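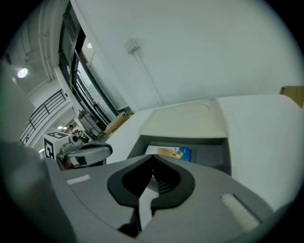
Griton hand-held gripper pair: setup and maintenance notes

Last edited January 2, 2025

Contents of this repository

docs/ holds this file and the wiring sketch. calib/ holds one calibration file per gripper. logs/ holds the repair log as plain text. tools/ holds the three scripts mentioned further down. Recordings are not kept here. They go to the storage share under the session name.

What the cell is

The Griton cell is two hand-held grippers, each with its own wide-angle camera looking out over the jaws, and one recording computer on a cart. One operator works both grippers. The tasks are household ones at full size: opening and closing lids, putting boxes in and taking them out, moving things from one surface to another. The white appliance with the hinged lid is the station used most, and most of the wear described below comes from it.

The left unit is called Avis and the right unit is called Cindinus. The names are written inside the battery covers and are used in every file name. Do not swap them between sessions. The calibration files do not transfer.

Parts that wear

Finger pads. Black rubber, one pair per gripper. The two pads curve in toward each other and make a V at the front, with a narrow slot between them. Look through the slot before every session. You should see the gray inner part of the mechanism and its ridges. If the slot is blocked by grit or torn rubber, change the pads. Always change both pads of a pair. A new pad against an old one pulls the object to one side when the jaws close.

Jaw screws. Four per gripper, thread locked. They work loose after a lot of lid work. Retighten by hand with the short driver from the Toledo kit. Do not use the powered driver on the housing.

Housing. Matte gray printed shell. Cracks start at the rear screw holes. A hairline crack can be glued once. If it comes back, print a new shell from the file in docs/.

Marker cube. The square markers have to be flat, clean and matte. Wipe with a dry cloth only. Alcohol lifts the ink, and a smeared corner will cost you tracking on that face. If a marker is scratched across its black border, replace the whole cube and run the cube calibration again.

Camera lens. Use the blower first, then the lens cloth. The image is round and goes dark in the corners. This is normal for the lens and does not need fixing. A gray haze over the middle does.

Setting up

1. Set both grippers in the cradle and connect the charging leads. Wait for the light to go steady.

2. Start the recording computer, then turn on Avis, then Cindinus. The software assigns ports in the order it finds them, and the config file expects this order.

3. Open the preview. Each camera should show its own jaws across the bottom of the image. If the jaws are off center, the camera bracket has slipped. Loosen the two bracket screws, center the view, tighten, and recalibrate.

4. Run tools/jaw_zero with the jaws fully open and then fully closed. The closed reading should be within 9 counts of the value in the calibration file. If it is outside that, check the pads for something stuck between them before you change the file.

5. Hold one gripper so that its marker cube is in view of the other, and run tools/cube_check. Turn the cube slowly until each face has been picked up at least once.

6. Check the light. The room has a tall window and the markers wash out in direct sun. The exposure is fixed at 700 in the config file and should stay there for the whole session.

7. Open and close the appliance lid once by hand. Make sure the hinge moves freely and the cable on the wall behind it is clear of the work.

8. Record a short test clip and play it back. Both streams should start together.

After a session

Turn off the grippers before the computer. Put them back in the cradle with the jaws open. Pads left closed under pressure take a set, and the closed reading drifts. Copy the session folder to the share, check the file sizes, then clear the local disk.

Repair log, short form

Entry 1. Cindinus. Right pad torn at the tip. Pair replaced. Jaw zero redone.

Entry 2. Avis. Preview dropping frames. Cable replaced, no change. Port on the hub was dirty. Cleaned, fault gone.

Entry 3. Avis. Slow closing. Dust packed in the slide. Opened, brushed out, one drop of light oil. Closing time back to normal.

Entry 4. Cindinus. Cube loose on its mount. Reglued and calibrated in May. The 89 clips recorded before the repair are marked cube_loose in the session list. They can be used for video but the relative pose should not be trusted.

Entry 5. Both. Pads changed after 165 hours of use. This is now the fixed interval, even if the rubber looks good.

Known problems

The jaw reading jumps if the gripper is knocked against a hard edge. Rerun jaw_zero and go on.

cube_check sometimes reports a face twice under strong side light. Turn the cube and try again.

The software does not warn you when a calibration file is missing. It loads the default one, and the jaw width comes out too large. Check the file name in the first line of the session log.

Spares

Pads, jaw screws, one spare cube and one spare lens cover are in the drawer under the recording computer. Write down what you take in logs/spares.txt. New shells take a full night to print, so start one when the last spare goes on.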